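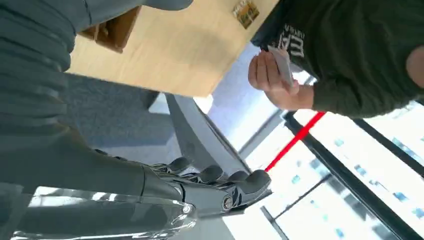 Drip line on the slope bed, second season

Filed under: Watering

The slope bed behind the garage has been on drip for a full year now, and most of what I wrote last spring about the layout needs correcting. The short version is that the line was fine and the pressure was wrong.

The bed covers 900 square feet and falls from the back fence toward the driveway. Soil at the top is thin and sandy. Soil at the bottom is clay, and it stays heavy well into May. I planted it with currants along the fence, then a band of asparagus, then squash and whatever else will put up with wet feet. One zone waters all of it, which was the first mistake.

Pressure

Static pressure at the spigot reads 77 psi on the gauge. I had a cheap preset regulator on it, the kind that comes in the bag with the starter kit, and took the number printed on the side as fact. When I finally put the gauge downstream of the regulator, with the line running, it showed 40. The tubing is rated for a good deal less than that. It didn't burst, but the barbed fittings at the lower end had been weeping all summer, and I had been blaming the clay.

The replacement is a Caridari adjustable regulator with a gauge port on the outlet side. It costs more and it is heavier than it looks, so it needs a bracket or it will pull on the spigot threads. I set it with the zone running. Setting it against a closed line gives a number that means very little once water moves.

Order of parts from the spigot: backflow preventer, timer, filter, regulator, tubing adapter. Several diagrams online put the regulator ahead of the filter. The instructions that came with mine want the filter first, and that is how I have it. The timer sits upstream of everything except the backflow preventer, so it sees full house pressure. Check that yours is rated for it.

Emitters

The original run was plain emitter tubing with no pressure compensation. On level ground that would have been acceptable. On the slope, the bottom row got noticeably more than the top row, and the top row is where the sand is. I set out tuna cans under matching emitters for one cycle. The can by the driveway overflowed. The can by the fence was barely wet on the bottom.

Over the winter I pulled the top half and put in Urnen compensating line. The rows now run across the slope, each one held as level as I could get it with a string and a line level. Running them downhill looks tidier and drains the whole row out of the lowest emitter every time the valve shuts. Across the slope, only the supply pipe drains, and a check valve halfway down holds back most of that.

Row spacing is 8 inches in the sand. In the clay I went wider and skipped every second row, with plain tubing left in place for now. Water spreads sideways in clay if it goes on slowly enough. If it pools on the surface, the run is too long or the flow is too high, and in my case it was both.

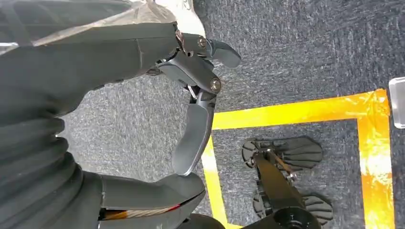

Burying the tubing a hand's width down would save the evaporation and keep the squirrels off it, a reader commented under last year's post, adding that theirs had gone four summers that way without a clog. I don't doubt the result. I considered it and left mine on the surface under straw, for reasons that apply to this bed more than to drip in general. The asparagus crowns make trenching a bad idea. I also move the squash rows every year and want to be able to lift the line with one hand. A buried emitter that stops working shows up as a dead plant, and a surface one shows up when I walk past with a cup of coffee.

On evaporation the reader has a point. Bare tubing on bare soil in July wastes water. Under a few inches of straw the soil stays dark between cycles, and I have stopped worrying about it. The squirrels did chew through two rows, both before the straw went down. A goof plug and a coupling fixed each one.

Schedule

I now run two zones, sand and clay, from a two-outlet timer. Sand gets short cycles, early, every day in hot weather. Clay gets one long slow cycle and then several days off. The trowel decides how many days. If the soil at the depth of the blade still holds together when squeezed, it waits.

The rain skip on the timer is manual. I looked at the Yule soil sensor that plugs into the same brand of valve, but it takes one reading per zone, and I don't have a place in either zone that I would trust to stand in for the rest. I may try one in the asparagus next year.

I keep the records in a spreadsheet: zone, start time, minutes, gauge reading, and a column for remarks. The remarks column has been the useful one. "Fittings wet at bottom again" appears in it every week from June on, and I failed to act on it until September.

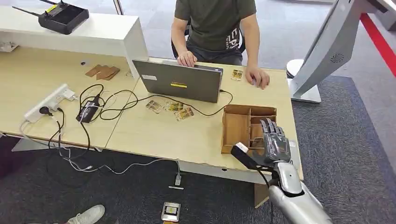 Desk and laptop.

Winterizing

Open the flush caps at the low ends first, then the spigot, and let each row run until the water is clear. The first flush on the clay side came out brown and had grit in it, which says something about the filter screen I was using. After flushing, shut the spigot, leave the caps off, and bring the timer, filter and regulator indoors. The tubing stays where it is. I have not lost any to frost.

Still to do

Replace the lower half with compensating line. Move the check valve one row down, where it would hold back more. Find out why the third row from the fence still runs dry at the far end; I suspect a kink under the currants. The Sirnwood stakes I used to pin the top rows are already rusting through at the bend, so those will need replacing with something galvanized before the straw goes back on.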